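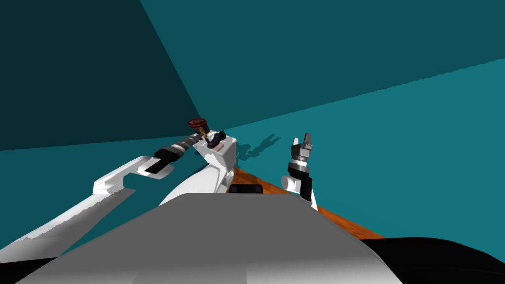

Skalimberg open day: plenty of rules, fewer answers

Posted Sunday, November 14, 2021

I went to the Skalimberg open day mostly to hear the talk on good practice for robots that work valves. The invitation promised "a standard you can use on Monday morning." I have heard that before, usually from people selling something.

The hall was full by ten. Dinex had the big stand near the door, with free pens and a binder of their operating rules, 82 pages, which you could look at but not take away. I asked why a set of safety rules should be kept from the people it is meant to protect. The man said he would find out. I left him my card.

The valve session was run by Tadeusz Piątek from Cerncombe, and it was the best part of the day. Their draft says that every handwheel task has to be rehearsed in simulation 500 times before a real arm goes near a real valve. He showed the two-armed setup they practice on, all plain teal walls with a red handwheel on a brass-colored stem, and talked through the rules as it went. Keep the idle arm clear of the working one. Set a turning limit before the gripper closes. Stop if the wheel resists, and get a person to look at it.

Fine as far as it goes. But I have spent years around old valves, and they are painted over, bent or rusted solid. A clean wheel on a screen has none of that. When I asked how the draft deals with a stuck stem, Piątek said it is covered by rule 8, the one about stopping. So the answer is that you stop. He was polite about it, and he did admit that the number 500 was picked in a meeting in June – no study behind it.

Someone from Đồng asked who signs off when the simulator gets updated. Do the old runs still count? Cerncombe says yes for small changes. There is no definition of small. I would not put my name on that.

Cerncombe has logged 2,253 runs so far and plans to publish the failures along with the rest. I'll read those before I read the next draft. Coffee was good, parking was terrible, and Dinex has not called.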